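Tirnside District Opens Clothing Exchange for Returning Students

June
By Nikola Grgić

The Tirnside school district will open a free clothing exchange at the former Sosto Street library branch on Monday, giving families a place to trade outgrown clothes before the new school year. The exchange will be open to any household with a child enrolled in a district school, including those who have registered but have not yet started classes.

The district board approved the program for 12 weeks. It will be paid for from the student services budget and from a grant provided by the Benítez Fund, which also supports the district's summer meals. An extension into the fall will be considered once the first period has ended.

Families may bring up to two bags of clothing per visit. Shirts, pants, sweaters, jackets and school uniforms in any size from kindergarten through twelfth grade will be accepted. Items should be laundered and free of large stains or tears. Underwear, swimwear and shoes cannot be taken at this time, although the district is looking into a separate arrangement for athletic shoes.
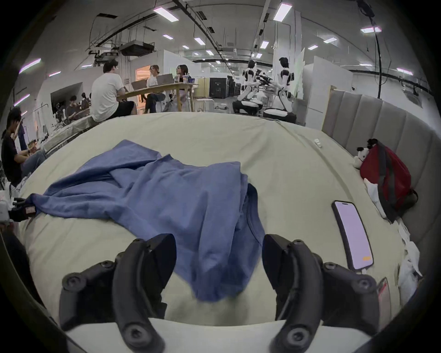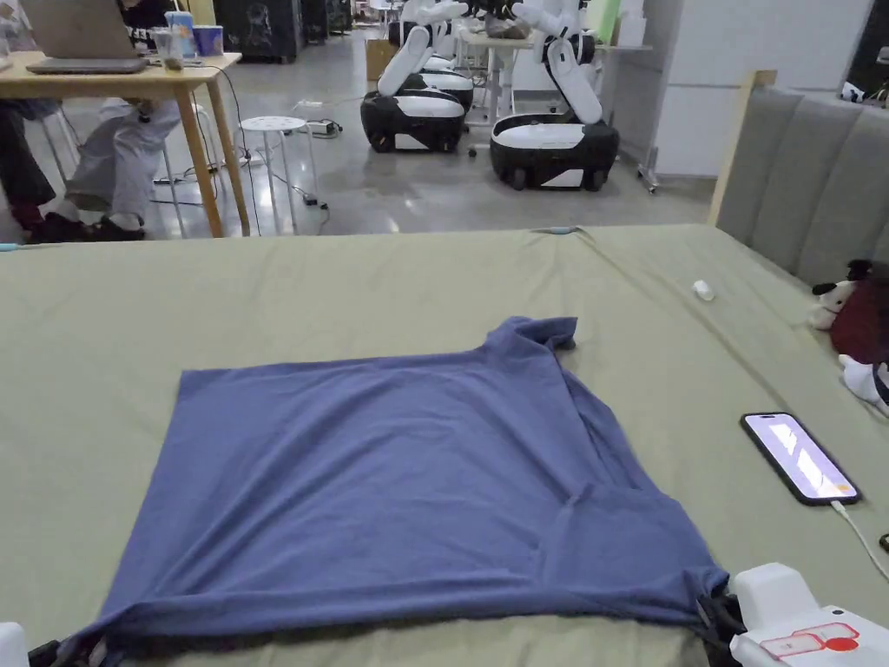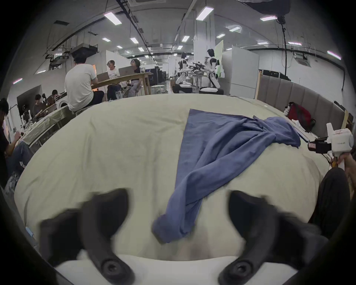

A family does not need to donate in order to take clothing home. Each enrolled student may receive seven items per visit, and there is no limit on the number of visits. Parents and guardians will be asked for the student's name and school at the door. No proof of income is required, and the information will not be shared outside the student services office.

"We had a good number of parents tell us that the cost of clothing comes at the same moment as every other cost of the year," said Kazue Honda, director of student services. "The existing closets at individual schools have been helpful, but they are small and they close for the summer. A single location with regular hours was the request we heard most often."

According to the district, 839 households responded to a survey on back-to-school expenses sent out in the spring. Clothing was named as a concern more often than supplies, activity fees or transportation. Respondents with more than one child in school also asked for evening hours, and the exchange will stay open late on Thursdays as a result.

The Sosto Street building has been vacant since the library moved to its present location on Proston Avenue. The district has repainted the main reading room, repaired the front ramp and put in two fitting rooms. Parking is available behind the building, and the Route 90 bus stops at the corner. Entry will be through the side door until work on the front steps is finished.

Clothing that has not been selected after four weeks will be passed to the Proston Avenue family shelter or sent for textile recycling. Uniform pieces bearing a school crest will be held back and returned to the school concerned.

High school students who help with sorting may count the time toward the community service hours required for graduation. Sign-up sheets are available in each school's main office, and a parent's signature is needed for students under 16.

Regular hours will be 10 a.m. to 4 p.m. Monday through Friday, with closing extended to 7:30 p.m. on Thursdays. Questions may be directed to the student services office. Printed information is available in English, Spanish and Vietnamese at all district buildings.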